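Ranger une table avec deux pinces à la main : Jakon met son kit en location

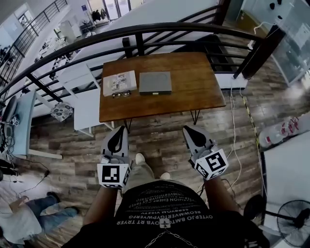 Une pince dans chaque main, devant une table où attendent une brochure, des lunettes et une boîte grise.

21 janvier

Il existe désormais un abonnement pour ranger une table moins vite qu'à mains nues. Jakon, qui vendait jusqu'ici ses pinces manuelles aux laboratoires par paires et sur devis, ouvre la location de son kit de démonstration aux petites équipes de robotique. Comptez 300 euros par mois, deux mois minimum, frais de port en sus. Pour ceux qui préfèrent posséder leurs outils, l'achat reste possible à 1 216 euros hors taxes.

Le principe n'a rien de neuf. Une personne prend une pince dans chaque main et accomplit une tâche ordinaire, par exemple plier une paire de lunettes ou pousser une boîte de dix centimètres vers la gauche. Les cubes à marqueurs noirs et blancs montés sur les pinces permettent de retrouver leur position dans l'espace, et les gestes enregistrés servent ensuite à entraîner un bras articulé qui, lui, n'a jamais perdu ses lunettes. Le robot peut rester dans son carton pendant toute l'opération, ce qui arrange aussi ceux qui ne l'ont pas encore payé.

La nouveauté tient surtout au service qui entoure le matériel. Demau, le logiciel fourni avec la location, vérifie les séquences à mesure qu'elles arrivent et renvoie à l'utilisateur celles où un marqueur est resté trop longtemps masqué. Le message affiché, « geste à reprendre », est d'une sobriété toute scolaire. Au bout d'un après-midi à déplacer le même magazine, on finit par le lire avec la voix d'un ancien professeur de gymnastique.

La prise en main, elle, est rapide. Les pinces se tiennent sans crispation et l'on comprend en quelques minutes jusqu'où ouvrir les doigts. Les objets plats demandent davantage de patience. Saisir une brochure posée bien à plat suppose de la faire glisser jusqu'au bord de la table, puis de la pincer avant qu'elle ne parte vers le sol. Les lunettes se laissent attraper par une branche, à condition d'accepter quelques traces sur les verres. Quant aux boîtes, tout dépend du couvercle, et le guide d'utilisation consacre à ce sujet un chapitre plus long que celui de la garantie.

Ce guide, justement, mériterait une relecture. La version française recommande de « saluer l'objet » avant chaque essai, là où l'on suppose qu'il fallait le saisir. Nous avons salué l'objet à plusieurs reprises, sans effet notable sur la qualité des données. Jakon promet une édition corrigée pour le mois de juin, en même temps qu'une mallette de transport moins encombrante.

Reste la question du lieu. Le fabricant assure que son kit fonctionne dans des locaux ordinaires, et l'argument est habile : les intérieurs trop bien rangés donnent des robots désemparés devant le premier câble venu. Les futurs clients sont donc invités à ne pas ranger avant de commencer. Il est rare qu'un fournisseur exige aussi peu de son client, et l'on connaît des bureaux entiers qui répondent déjà au cahier des charges.

L'offre comprend les deux pinces, les cubes à marqueurs, l'accès à Demau et une assistance par courriel. Le stockage des enregistrements est limité à 79 heures, au-delà desquelles il faut effacer ou payer. Le traitement final, celui qui transforme les gestes en quelque chose qu'un robot peut avaler, est confié à Graser et facturé à part. La grille tarifaire de ce dernier tient sur une page, mais écrite petit.

En face, Mohammadi propose une formule concurrente, avec des poignées plus légères et une durée d'engagement plus longue. Les deux kits ne sont pas compatibles entre eux, les cubes de l'un étant parfaitement illisibles pour le logiciel de l'autre. Une passerelle serait à l'étude des deux côtés, chacun attendant apparemment que l'autre la construise.

Pour une équipe qui veut savoir si la méthode lui convient avant d'acheter, la formule de Jakon se défend. Les deux mois imposés laissent le temps de monter une collecte correcte et de se lasser de son contenu. On conseillera simplement de varier les objets dès la première semaine et d'alterner les opérateurs, car les avant-bras protestent plus tôt que le logiciel.

Les commandes se font sur le site du fabricant. La caution est restituée au retour du matériel, cubes compris. Un cube perdu est facturé au prix fort, et le formulaire de retour prévoit une case pour expliquer comment.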